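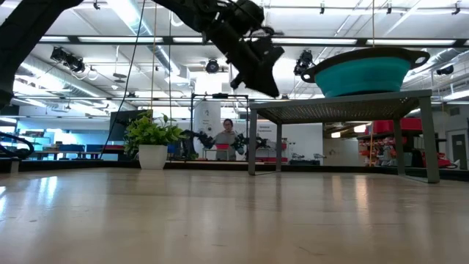
Shelf stands first, as that's most of the mail. The Trevaskis stand is the small metal riser that goes on a counter or table so you get two levels out of one spot. Grey, flat legs, little holes all over the top. A teal folding colander sits up there nicely with both its looped handles free to grab, and you still have the space underneath for plates or whatever. Plant next to it is optional, but I like one.

Kitchen > Small Spaces > Stands and Colanders FAQ

Updated 11/23/23 - Heather Grimshaw

Will the stand scratch my table?
Can do, if you drag it. Lift it. Felt dots from the hardware store work fine, one per corner.

Why the holes in the top?
Air gets through, so does water. Put a tray under if you're draining anything on it. Benoît Mallet uses a folded dish towel insted, also fine.

How much weight?
Bowls, a colander full of salad, a stack of side plates - yes. Cast iron, no. Please stop asking about cast iron.

Can I stack two stands?
We don't recomend it. Wobbly. Put them side by side.

Does the colander go in the dishwasher?
The Wekier one does, top rack, opened out. Folded flat it traps water in the ridges and smells by the next day. Other makes, check the label.

Mine won't fold anymore.
Usually dried starch in the creases. Warm soapy water, soft brush, then push down from the rim with both hands. Still stuck after that, email Haziq Pillai with your order number.

Can I pour boiling pasta into it?
Wekier yes, in the sink and fully opened. Check it's locked open first, push up the bottom with your thumb before you pour. Don't hold it over the sink by one handle.

Will a plant be OK under the stand?
Too dark for most. Beside it is better, leafy stuff needs the room to spread anyway. Pot with a saucer.

Do you sell spare feet?
Not since June. Oksana Ivanyshyn is looking for a new supplier, no date yet.

Returns?
43 days, unused, any box you've got.

Related
- Fosunow drying mats: which size
- Arnia bowls, care and stains
- Small counter, two people: Fletcher Stubbs's setup
- Getting starch off silicone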